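Section 8. Setting Up the Kuusisto Washer for Delicate and Filled Items

Skomcombe house guide, kept by Heino Raudsepp. Covers the front-loading machine only.
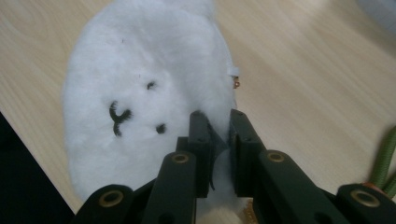
Can you trust the Delicate program straight out of the box?
Only for thin fabrics. The factory setting spins faster than filled items need and rinses once, so change both before you wash anything with stuffing in it.

The maker's own booklet says the washer "senses the load and adjusts itself." I have run this machine for years and have yet to see much evidence of it. A wet cushion and a dry bath mat seem to get the same treatment. The steps below assume that you are doing the adjusting.

8.1 Before the first wash

1. Turn the main dial to Off and wait for the display to go dark.
2. Check that the machine is level. Put a spirit level on the top, front to back and then side to side. The booklet suggests pressing on the corners and feeling for movement. I don't think that finds anything except a very bad floor.
3. If it is off level, loosen the lock nut on the low foot, wind the foot down, and tighten the nut again. An unlocked foot will creep.
4. Open the cold tap all the way. Look at the hose joint with a flashlight, then feel behind it with a dry paper towel.
5. Run one empty cycle on Cottons, warm, with no detergent.

Note: The booklet asks for a branded "starter tablet" in step 5. I tried one on this machine and left it out on the next, and the drums smelled the same. Buy it if you like.

8.2 Changing the Delicate settings

1. Turn the dial to Delicate.
2. Hold Spin and Rinse together until the display shows a small key.
3. Press Spin until the lowest bar is lit. It goes past the lowest bar to No Spin, which is a different setting and leaves you with a drum full of heavy, dripping things.
4. Press Rinse once. A plus sign comes on.
5. Press Temp until it shows Cold.
6. Hold Start until the key disappears.

The machine is supposed to remember this. It does, until someone unplugs it. After a power cut, go through all six steps again and check the plus sign before you walk away.

8.3 Reading the label

Read the care label on the item first and believe it when it says no. I am less sure about labels that say yes. "Machine washable" on the outside cover tells you about the cover. What is inside may be foam, feathers, polyester, beans, or a music box, and the label often skips that part.

Feel through the fabric for anything hard. Pull gently at each seam. If stitches open under your fingers they will open in the drum, and you will be picking filling out of the filter (see 8.6).

Caution: Do not wash anything that contains a battery you cannot take out. A zip bag makes no difference to this.

8.4 Loading

1. Close zippers and tie off loose cords.
2. Put small filled items in a mesh bag. Large ones go in bare.
3. Balance the drum. One heavy item on its own will thump, so add two bath towels of a similar color.
4. Stop at half full. The door sticker shows a drum packed to the top – ignore it for filled items.
5. Close the door and push until it clicks.

Use liquid detergent, and less than the cap tells you. The line on the cap was drawn by people who sell detergent. Half of it has been enough here, and the extra rinse has an easier job. Skip fabric softener on anything with a pile. It is said to bring back fluff, but on our things it left a coating and the pile lay flatter.

8.5 Running the cycle

1. Press Start. The drum should turn slowly, pause, and turn the other way.
2. Stay nearby for the first few minutes. A steady slosh is normal. A knock at each turn means the load has bunched up on one side.
3. If it knocks, press Pause and wait for the lock to release. Do not pull on the door.
4. Move the load around by hand and start again.

Note: The time on the display is a guess. It freezes near the end while the machine tries to balance itself, then jumps. Turning the dial to hurry it along cancels the program and leaves the water in.

When the cycle is over, press the item between two dry towels. Don't wring it. Dry it flat on a rack, turn it when the top feels dry, and give the middle longer than you think it needs. The surface dries well before the filling does. Squeeze the thickest part and smell it. If there is any mustiness, it isn't done.

The booklet also allows a tumble dryer on low. I have not tested that enough to recommend it, and our dryer's idea of low is fairly warm.

8.6 The filter

1. Switch off at the wall.
2. Put a shallow tray under the flap at the bottom right.
3. Turn the filter cap a quarter turn and let the water run out before turning further.
4. Pull the filter, rinse it under a tap, and wipe out the hole.
5. Screw it back in until it stops.

Do this after every filled load. The reminder light is no use for the job – it works off a cycle count and has no idea what is in the filter.

8.7 Cycle counter and service

To read the counter, hold Temp and Start together with the dial at Off. Ours showed 3,215 when this page was last revised.

The Skudance service plan calls for new door seals at 2,000 cycles and new drum bearings at 3,000, whatever condition they are in. We changed the seal when it was due and it was cracked, so fair enough. The bearings were quiet at 3,000 and are quiet now, and I have left them alone. Spin the empty drum by hand once a month. If it rumbles or you can rock it up and down, stop using the machine and call the Vuscombe workshop. Ask to see the old part when they are finished.

Last updated: 24 February 2020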